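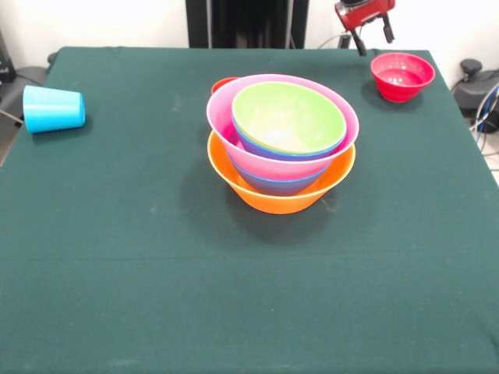
Groen is a cooking school in Lellham. Rianne Aerts and Marcelino Sales opened it in a former bakery, and we still use the old storeroom for dry goods.

We teach home cooking to adults and to children aged 6 and up. Evening courses run for three weeks and cover soups, bread and weekday dinners. The next round starts in September. 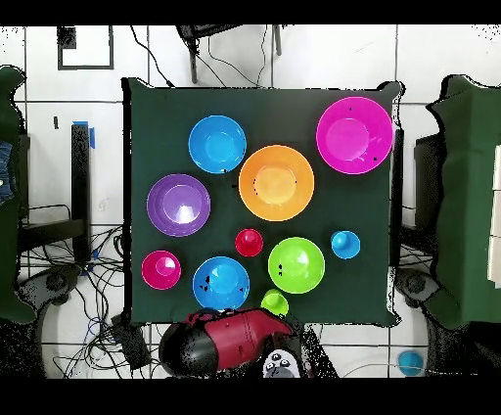 Fenna Goossens teaches bread and pastry. Jozef Van Rooij takes the soup course and the knife skills evening. Piyumi Kumarasinghe joined us from a hotel kitchen and teaches rice dishes and curries. She also answers the phone most mornings.

Recipes are handed out on paper at the end of each class. Bring an apron and a box for leftovers. Please tell us about allergies when you book, as menus are set a week ahead.

Gift vouchers are sold at the front desk and are good for any course.

Page last updated July 29, 2020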